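In Praise of the Boring Demonstration

Everyone who writes about robots that learn wants to write about the learning. I have sat through enough talks to know how it goes – one slide on the data, usually with a cylinder on it, and then forty minutes on what was done to the cylinder's contents. The people who filled the cylinder get a line of thanks in small type, after the funding.

I spent part of this July in Farutville with the people who fill it. Hülya Kırmızıgül runs collection at Koder, and her working day consists of guiding a gripper toward a switch, closing it on the switch, putting the switch somewhere else, and then doing it again with the switch turned a little. Her best operators manage about 22 good examples before they need to look out of a window. I managed two before I needed lunch.

My complaint is with the word "good." In most of the places I've visited, a good example is a smooth one. The arm goes straight to the part, the fingers close, everyone is pleased. The wobbly attempts get deleted, and so the machine grows up believing that hands never miss. Then it misses, out on a factory floor, and has no idea what people do next.

Kırmızıgül keeps the wobbles. She also refuses to tidy the table, a policy I would like to see adopted in my own home.
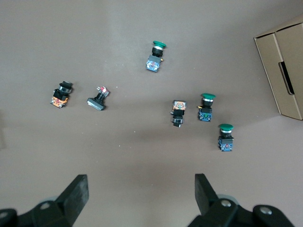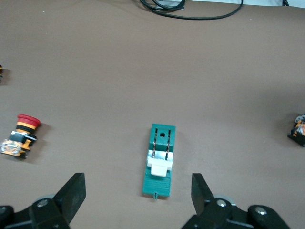

Push-button hardware on the tabletop, seen from between the open gripper fingers.

An engineer of the orderly school would line those parts up like cutlery. He would get lovely recordings and a robot that can work only for him. Parts in a real bin lie on their sides and point wherever they please, and a green button with its cap toward you is a different problem from the same button with its cap toward the wall. You and I solved that one before we could talk. The machine has to be shown, at an hourly rate.

The usual reply is that volume fixes everything. Record enough and the odd cases will wander in by themselves. I doubt it. Tired people repeat themselves, and so a big collection made carelessly is mostly one afternoon's habits, copied out at great expense. I would take a week of deliberately awkward placements over a month of whatever came naturally, and I would pay the person choosing them as well as the person tuning the model.

I put this to Kırmızıgül, expecting gratitude. She told me to turn the selector switch the other way round and go again.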